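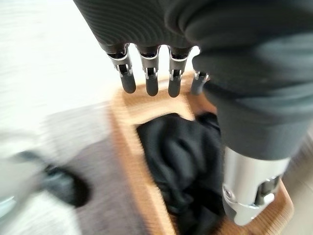

I wash dark clothes separately now, and it took me most of my adult life to get there. For years everything went in together on warm, and my white T-shirts went a little grayer every few months until I stopped noticing. In September I bought six new ones, plain and printed, and decided to look after them. Darks get their own load and their own place to wait. A single black item, crumpled up in a wooden tray, is easy to keep track of. The same item at the bottom of a full basket ends up in the whites, and I have the evidence in my dresser.

The rest of this post is about how I do laundry in the bedroom, which two people have asked me about since I mentioned it in the post on closets. It isn't a system anyone should pay for. I live in a second-floor apartment with a washer and dryer in a closet off the hall, and there is no counter or shelf near them. The bedroom is the nearest room with a flat surface in it, and the flat surface is the bed.

So the bed gets made first. I used to skip this on laundry mornings on the theory that I would only be messing it up again. The trouble is that socks disappear into a rumpled comforter, and I would find them with my feet at night. With the cover pulled straight and tucked at the corners, nothing gets lost. It takes two minutes. I do it before coffee.

I do everything from the side of the bed and not the foot. The side is longer, I can reach the middle without leaning on the mattress, and the basket can sit on the floor right by my feet. The carpet is soft enough to kneel on when my back is bad.

About the basket. I went through three plastic ones in this apartment. The first cracked at the handle, the second cracked at the rim, and the third was a collapsible one from Bollton that collapsed when I didn't want it to. Then Diane Leclerc, who I used to work with, was clearing out her mother's house and gave me a wicker one. It has handholds cut into the ends and it has not cracked. It does catch on sweaters if you drag them out fast. I lined it with an old pillowcase for a while, but the pillowcase kept sliding down inside and I gave up on that. Now I just take sweaters out slowly.
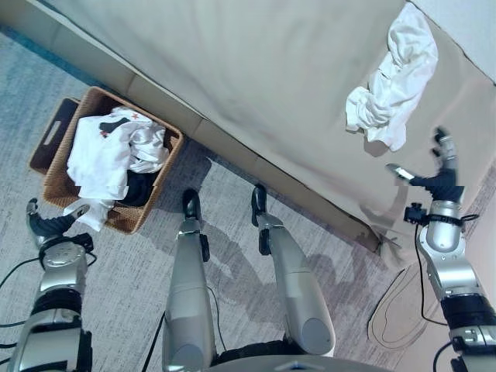

The order I go in is always the same. Whites come out of the basket first and go on the bed, on the side closest to the pillows. Darks stay where they are until the whites are dealt with. If I take out both at once I end up with one big heap and I'm back where I started, except now the heap is on the bed and I can't take a nap.

With the whites out, I shake each shirt once by the shoulders and look at the collar and the underarms. Anything with a mark goes over the edge of the bed where I'll see it. Anything without a mark goes in the pile. I don't fold at this stage. I tried sorting and folding in one pass last winter and it was slower, mainly due to having to stop and find room for the folded stack every time.

Stains I treat with a bar of plain laundry soap and an old toothbrush. I had a spray called Reltach for a while that worked well on coffee and did nothing at all on salad dressing. The soap does a fair job on both, and one bar lasts most of a year. I wet the spot in the bathroom sink, rub the soap in, and leave it 40 minutes. More than that doesn't seem to help. Less than that and I'm doing it over.

Printed shirts go inside out. I was told this when I was a teenager and ignored it, and I lost a very good concert shirt from a band called Cabello that I had seen in a bar with 127 people in it (the bar printed the number on the poster afterward, they were proud of it). The lettering came off in flakes. I still have the shirt and use it for painting. The newer printed ones have been washed inside out on cold from the first day, and the prints look the same as when I bought them.

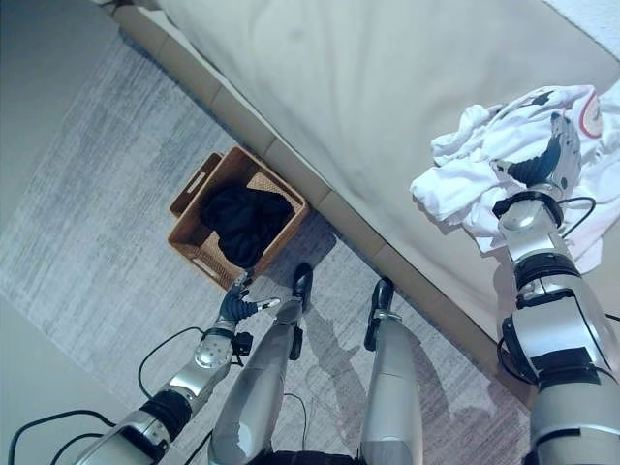
Whites on the bed, partway through the sorting.

Kamil Štěpánek commented on the closet post that he sorts at the hamper, with one bag for whites and one for darks, and so never has to do any of this. I tried it. It works if you live alone and are not tired. I am often tired, and I would drop things in whichever bag was closer, and then I had to sort both bags. One basket and a sort on the bed suits me better. Kamil also says he irons his T-shirts, so we may just be different people.

A few other things I've settled on:

Towels get their own load. They shed on everything dark, and they take so much longer to dry that the shirts come out overdone.

I don't use fabric softener anymore. The shirts felt coated, and the towels stopped soaking up water.

Clean laundry comes back to the bed and gets folded that same day, before dinner. If it's still there at bedtime it moves to the chair, and once it's on the chair it can stay there all week.

I wash the bed cover itself every other week, after the rest is finished. It picks up lint from the sorting, and a lint roller gets most of that in between. I have one from Grakisora with a long handle that does the whole bed without bending over.

Next up is the dresser, which has a drawer that won't close. I think something has fallen down behind it. I'll need to pull the thing away from the wall to find out, and that means moving the lamp, and the lamp needs a new plug anyway.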